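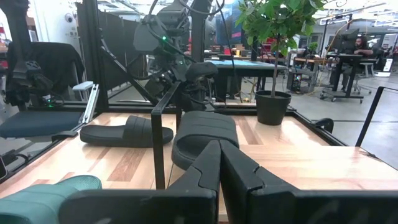 Jade Fehr
Demonstrations lead, Pralterska

How to run the sandal sorting demo at an open day

We ran this demo at the Brurnwood open day in May, with visitors coming through in groups of 12. These are the steps I follow, written up for anyone who has to take over a session. You need the two-arm table, two pairs of slide sandals in different colours (we use black and teal) and the small black metal frames. Each talk lasts 10 minutes.

1. Set the table

Clear the tabletop and put the frames in place before you switch the arms on. Check that each arm can cross to the middle without its cables catching. Struan Cruickshank does this check with me, one of us at each end, and it goes much faster with two.

2. Lay out the sandals

Keep the black pair together, side by side with the toes the same way. Spread the teal ones apart so that the arms have something to sort. We keep one teal sandal next to the black pair and the other on its own, nearer the front of the table. Leave space for the fingers to come down on either side of a strap.

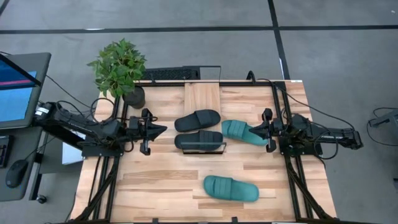 3. Start the Rimo program

Load the saved task and run it once with no visitors at the table. If an arm stops short, press pause, move the sandal by hand and start again. Don't try to fix positions in the program during a session – make a note and do it at lunch.

4. Talk through the grip

Visitors nearly always ask how the arm knows where to take hold. Tell them that it works from camera pictures, and that our set had 284 practice runs behind it. Then let them look from table height, where the thickness of the sole and the gap under the strap are much easier to see. Ask them to keep their hands outside the black rails. 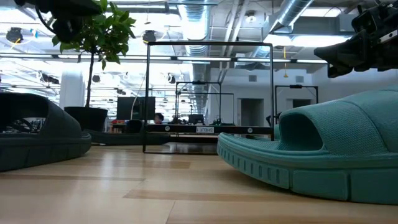
5. Reset between groups

Pause both arms, put the sandals back and check the frames haven't shifted. Li keeps the visitor list at the door and will hold the next group until you wave. We had 96 people through by four o'clock, so don't let the questions run over.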